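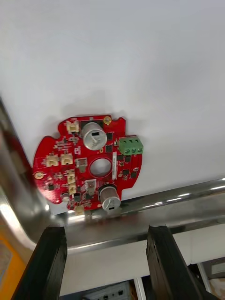

Figure 2. Red circuit board with a round central hole and silver cylindrical capacitors.

4.2 Reasons given for replacing a working phone

Most of the owners we spoke to did not replace their phone when it broke. They replaced it while it still worked, often while it worked well. This matches the diary entries described in Section 3, where a new handset was usually first mentioned weeks before any fault was written down.

We asked all 70 participants in Brulovcombe to tell us about the last time they changed phone. The question was left open and the interviewer did not suggest reasons. Answers were coded by Quiroga and Sosa separately, and the differences were settled in discussion with Lie. Where a participant gave more than one reason, all were kept, and the one mentioned first was marked as the main reason.

The end of a contract was the most common main reason. Participants described a message from their network, a visit to a shop to sort out the bill, and an offer that made a new phone cost little more each month than keeping the old one. Several said they had not been looking for a new phone until the message came. One owner of an Oltach handset said: "It was fine. They told me I could have the newer one so I had the newer one." She could not name a feature she had wanted from it.

Battery life came next. Here the answers were more mixed than we expected. Some owners had a clear problem, such as a phone that would not last a working day or that switched off in cold weather. Others said the battery was "going" but, when asked, still charged the phone once a day, as they had when it was new. We did not measure the batteries and cannot say which of these owners had lost capacity. What we can say is that worry about the battery was often tied to the age of the phone and seldom to a particular event.

Few participants had asked the price of a new battery. Those who had asked tended to compare it with the monthly cost of a new contract and not with the full price of a new handset, which made the battery look expensive. Painemal found the same comparison in the pilot interviews, and we added a prompt on cost to the second round as a result.

Screen damage was treated differently. Owners with a cracked screen were more likely to have looked into repair, and more of them knew someone who had paid for one. Cabral owners in particular reported waiting for parts, in one case for 10 weeks, and this put some of them off. A cracked screen was also something people lived with for a long time. It was named as an annoyance far more often than as a main reason for replacement.

Software support was rarely raised without a prompt. When we did raise it, participants knew that updates stop at some point but did not know when this would happen to their own phone. A small group had been moved to act by a banking app that would no longer install. They described this as the phone being "too old", and did not separate the age of the hardware from the age of the software.

The camera was mentioned in many interviews but seldom as the main reason. It came up mostly as a justification given afterwards, when the participant was explaining what they liked about the new phone. We have therefore kept reasons for replacing and reasons for choosing apart in the coding, although the participants themselves moved freely between the two.

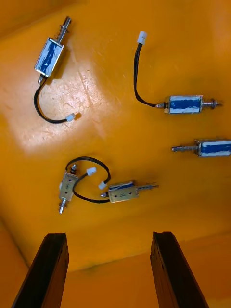

4.3 What happened to the old handset

The old phone usually stayed in the house. Drawers and kitchen cupboards were the places named most often, and some participants fetched the phone to show the interviewer. Three reasons were given for keeping it: as a spare, for the photographs on it, and not knowing how to wipe it. Handing it down to a child or a parent was the next most common outcome.

Selling was unusual. Two participants had used the trade-in counter run by Womum, and both said the price offered in the shop was lower than the one quoted online. Neither had gone back. Aebischer's interviews with the counter staff, reported in Section 5, give the other side of this exchange.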